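The Night Shift at Clirar

I should say first that I liked the arm. People assume I had it in for the thing, after what happened, and I really didn't. I used to say good morning to it. I'd come in with my flask and my crossword and there it would be, folded up on its bench like a heron, and I'd say "morning, Memon" (that was the name on its sticker, we never thought of a better one) and switch it on at the wall.

We did mosaics at Clirar. Well, the firm did. What I did was sit next to Memon while it put little brown squares where the drawing said they went, and fill the tray when it ran low, and press the big red button if it ever looked like doing something daft. Two years I'd sat there and I'd pressed the button once, with my elbow, reaching for a biscuit.

The order that August was a floor for a hotel lobby, all browns, dozens of browns, and a hundred of those fiddly sample panels to be done before the real thing got the go-ahead. Amna Bangash had sold it to them and she was in and out all week looking pleased and frightened. Vilja Rantala had written the new grip routine. Vilja was about twenty-six and ate crispbread dry, straight from the packet, and she'd talk to you about friction for as long as you let her. I let her. It was a long shift.

So, Saturday. Sat 25 August, it's on the incident form, I had to write it in three different boxes. I got in at six, said good morning, switched on. It did panel 46 without a murmur. Then it started on 47 and stopped.

It didn't stop with a bang or anything. It went down over a tile with its fingers open, and it just stayed there, humming, as if it had gone into a room and forgotten what for. 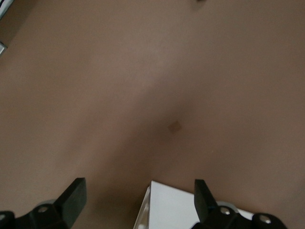
I gave it a minute. Vilja always said to give it a minute. The screen said GRIP CONFIRMED in green, which was a flat lie, and then the arm went up with nothing in it, swung across to the panel, and very carefully placed nothing. Pressed it down, too. Gave it that little half-second shove to bed it in. Then back it came and did the same again.

I know I should have hit the button. I've said so, on the form and to Amna and to my sister, who thinks the whole thing is hilarious. But it was so gentle about it! It placed a whole row of nothings and I sat there with my tea going cold, thinking, well, it's not hurting anybody.

What I did instead was lean over to see if the tile was stuck. I put my hand in. Two years of that yellow sign at eye level, and I put my hand in, the way you'd move a crumb off someone's plate.

And that was the moment it decided it could grip again.

It got me by the cuff. Only the cuff, thank God, the good thick one on my brother's old work jacket. It closed and lifted and off we went to panel 47, the pair of us, me up on my toes with my hip against the bench and my flask going over. It was ever so strong. You don't think of that when you've watched something handle little squares all day. It set my sleeve down exactly where the next tile should have gone, and it gave me the shove, right on the button of the cuff. Then it let go, and the screen said PLACED.

I hit the red one then. I hit it about nine times. After that I sat on the floor in the tea.

Vilja came in on her day off, hair wet, crispbread in her pocket. She didn't shout. She plugged her laptop in and read for a long time with her lips moving, and then she went a bit grey and said it was her routine. If the sensor dropped out it was meant to stop. She'd told it to carry on from the last good reading, just for testing, on the Thursday, and she hadn't changed it back.

"It thought it was holding them," she said. "The whole row. It thought it was doing fine."

I said I knew the feeling, and she laughed and then she cried a bit, and I gave her the dry half of my sandwich.

There was a meeting, of course. We've got a cage round it now with a gate, and if you open the gate everything dies, lights on the bench included, so you have to do your crossword on the outside. The hotel got its samples late and picked a carpet. Amna's gone to Gelik, who do kitchens. Vilja's still with us, and she checks that one line of code every morning before she takes her coat off, I've watched her.

I still say good morning to it. I do it from the gate, and I've taken to rolling my sleeves up first.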